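Grant Records Portal: User Guide for District Offices
Section 4. Transferring records after the merger of agencies

4.1 Purpose of this section

This section sets out how a district office moves its open grant files from the former Water Stewardship register into the joint register now held by the Department of Land and Energy. It applies to the offices at Jarkberg, Majali and Kivivitz. The Brasis office completed its transfer in May and should refer to Section 6 only.

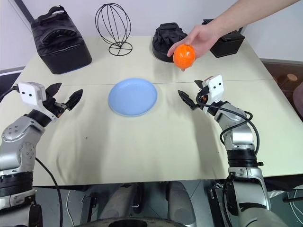
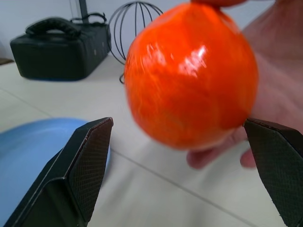
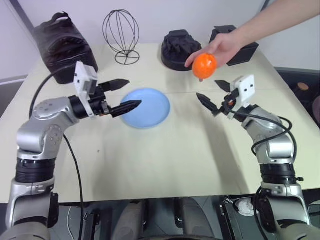

4.2 Before you begin

You will need a supervisor account for the joint register and read access to the old register. A standard account allows you to view the transfer screen but the Submit button will remain grey.

Files are moved in batches. A batch may contain no more than 127 files. An office with a larger number of open files should prepare several batches and submit them one after another, waiting for the receipt from each before starting the next.

Check that every file in the batch has:

– a grant reference number in the new style (two letters for the district, then the number);
– a named case officer who is employed by the Department at the date of transfer;
– a closing balance agreed with the finance unit.

Note: Files opened under the earlier Energy Saving Scheme carry a reference beginning with the letter S. Do not change this letter by hand. The register converts it when the batch is read.

4.3 Preparing a batch

1. Sign in to the old register and choose Reports, then Open Files by District.

2. Select your own district from the list. If your office took over files from a neighbouring district during the merger, select both districts. The report will show them under separate headings.

3. Set the status filter to Open and Suspended. Closed files are held by the archive and are not transferred by district offices.

4. Choose Export. The register produces a list and a folder of supporting documents. Save both to the shared drive under the name of your office.

5. Open the list and compare the total at the foot with the total shown on the Open Files screen. If the two differ, run the export again. If they still differ, contact the records desk before going further.

6. Remove from the list any file under appeal. These are dealt with in 4.6.

Caution: Do not sort the list or add columns to it. The joint register reads the columns in their original order and will reject a list that has been rearranged. Work on a copy if you need to sort the files for your own purposes.

4.4 Submitting a batch

1. Sign in to the joint register with your supervisor account and choose Transfers, then New Batch.

2. Enter the name of your office and the legal authority for the transfer. For all three offices covered by this section the authority is Form 251, signed by the district manager. A scanned copy must be attached.

3. Attach the list and the folder of supporting documents. The folder may not exceed 1000 pages. Where a folder is longer than this, split the batch.

4. Choose Check. The register examines each file and shows a green or amber mark beside it. A green mark means that the file is ready. An amber mark means that one of the entries listed in 4.2 is missing or does not match the finance record.

5. Correct the amber files in the old register, export them again and replace the list. Files cannot be corrected on the Check screen.

6. When all marks are green, choose Submit. A receipt number appears at the top of the screen. Write this number on the office copy of Form 251.

Note: The register is closed for maintenance every Saturday. A batch that has been checked but not submitted before the closure will have to be checked again – the marks are not kept.

4.5 After submission

Receipts are confirmed by the records desk within 5 working days. Until confirmation is received, the old register remains the official record and any payment must be made from it. Once confirmation is received, the files in the old register become read-only and all further entries are made in the joint register.

District offices should inform grant holders of their new reference numbers in writing, using Letter C from the templates folder. Letter C explains that the terms of the grant have not changed, and that reports on water abstraction, insulation works and small generation schemes may now be sent to a single address. It should not be altered without the agreement of the legal unit.

Caution: Do not issue Letter C before confirmation. A batch may still be returned, in which case the reference numbers it contains are withdrawn and new ones are given.

4.6 Files under appeal

A file under appeal stays in the old register until the appeal has been decided. The case officer should add a note reading "Held – appeal" and the date on which the appeal was lodged. When the decision is received, the file may be included in the next ordinary batch.

Where an appeal concerns two grants held by the same landowner, both files are held, even if only one of them is disputed.

4.7 Returned batches

A returned batch is shown in red on the Transfers screen with a reason code. Codes R1 and R2 refer to the list and can be dealt with by the office. Code R3 refers to Form 251 and requires a fresh signature from the district manager. Code R4 means that the same file has been submitted by two offices. In that case neither office should submit it again until the records desk has decided which of them is responsible.

Questions on this section should be addressed to Fares Abou Jaoude, Records Desk, quoting the receipt number where there is one. Requests for supervisor accounts are handled separately under Section 2.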